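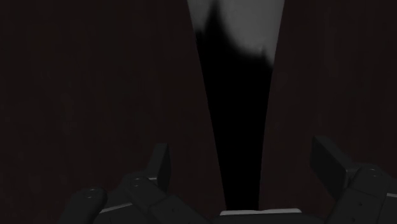 Drarnska sim notebook / entry 2018-12-02 / written up by Tolera Wako

Wrist view, low-light batch. I asked the randomizer for "dim evening" and it gave me the inside of a boot. The brown on both sides has a wood grain in it if you turn your monitor all the way up and believe. Fingers open, nothing between them, dark gap running down to the palm. Some gray at the top, which is the only part with any light to speak of.

State of things: 2,931 episodes on disk before I started cleaning. 394 of them come from this lighting setting. I have been through 121 so far and would like a medal, or at least a chair that goes up.

Main question for today was whether to keep the dark ones. Arguments so far:

Keep: Deton wants a policy that doesn't fall over when somebody turns the lamp off. Fair. The joint readings are fine in every episode I checked, so the arm knows where it is even if the camera has gone to bed.

Drop: if I can't tell what the gripper is facing, I don't see how I can label it. The form wants "target visible, yes/no" and I have been typing "no" with increasing force.

Settled on keeping them, with a flag. New field in the episode header is light_level, set from mean pixel value of the wrist image at the first step. Anything under the cutoff gets "low" and stays out of the default training split. Anybody who wants the gloom can ask for it by name.

The cutoff itself is a guess. I picked it by scrolling until I stopped squinting. Will do it properly once Brerkimix gives us back the big machine.

Found while looking: the light intensity range is sampled once per scene, and then the shadow strength is multiplied on top of it. So a low draw gets dimmed 2 times. I wrote that code in March and left a comment next to it saying "check this." Good advice. Fixed in the config, not yet in the old episodes.

Also, the fuzzy edge between the gray and the black bothers me. Could be a soft shadow, could be the shadow filter set too wide. Need to render the same pose with the lights up and compare before I blame anyone. Seed is in the log, so this should be easy, a phrase I am writing down so that I can be embarrassed by it later.

Huet asked whether we could just brighten the images afterward. Tried it on a handful. You get noise-free mud, a bit lighter. The 8-bit save has already thrown away whatever was down there.

To do:
finish the rest of the low batch
rerender a few seeds with the fixed range, old and new side by side
put light_level in the readme
change the label form so "can't tell" is an answer
find out who set my chair to this height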